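Wilcombe Home Forum > Laundry and Cleaning > Red clothes with white ones, yes or no?

brenadico7
Posts: 3
My flat is small and I have only one basket. Must I really keep red things apart before the wash? My sister says yes, always.

Henent
Posts: 1670
Your sister is right. Two baskets, or one with a divider. A cloth liner can take the colour too if something damp stays on it overnight.

pangaribuan_k
Posts: 206
I don't agree. One basket is enough if you sort at the machine. Dry clothes do nothing to each other – the trouble starts with water.

Henent
Posts: 1670
And when you are tired and put everything in together? I have pink pillowcases from this.

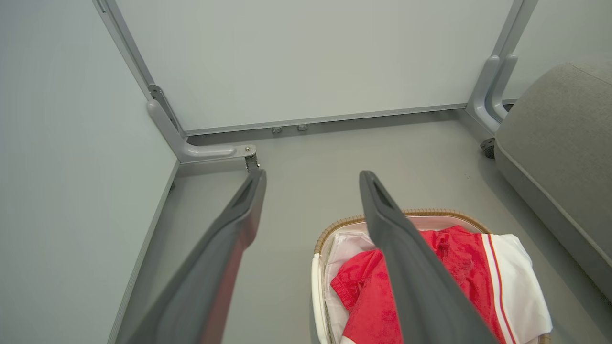

Chae-won So
Moderator, Laundry and Cleaning
Posts: 3606

I am also in the one basket group. Mine is woven, with a white liner, and the red garment lies in there beside the white things. I sort when I take them out, and the red one goes at 30 degrees with dark colours. New red clothes I wash alone the first 3 times. The liner I wash every month – please check first that yours comes off.

brenadico7
Posts: 3
Thank you, I will try with one. Does vinegar help to keep the red?

pangaribuan_k
Posts: 206
For me it did nothing.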